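Thread on storing dried yeast and starter cultures at home, as I keep being asked. Numbered so you can skip.

1/ Moisture does most of the damage, followed by oxygen, then heat. A sealed jar in a warm cupboard outlasts an open packet in the fridge.

2/ My test ran for 107 days in the back room at Rerton. Same batch of Toltumico dried ale yeast throughout, split between screw-top jars, clip boxes and folded foil.

3/ Lids matter more than walls. A wide thread with a clean rim will hold. Flour on the rim and you have a leak, however hard you turn it. 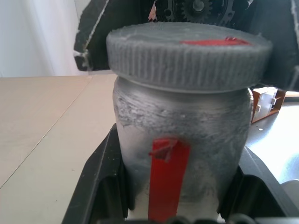

Ridged screw lid, red tape.

4/ Humidity inside the jars was 19% at the start. The foil packets had passed 40% by April and I stopped measuring them.

5/ Silica gel: use the Oshima sachets or any other, but dry them in a low oven first. They take up water in the shop as well – a sachet from a torn bag is just a small cushion.

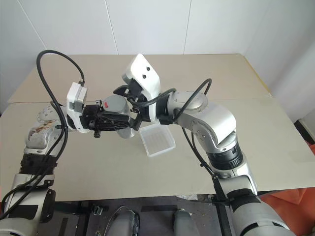
6/ Rehydration next. Weigh the yeast, warm the water, leave it alone for a quarter of an hour, then stir. Small clear plastic boxes like that one are fine for a single weighed portion, as you can check for clumping without opening them. For anything kept over 6 weeks I go back to a jar.

7/ Label with the date of opening. The printed date assumes a sealed packet.

8/ Sinik sell a jar with a rubber gasket. I have one on test now – figures when I have them.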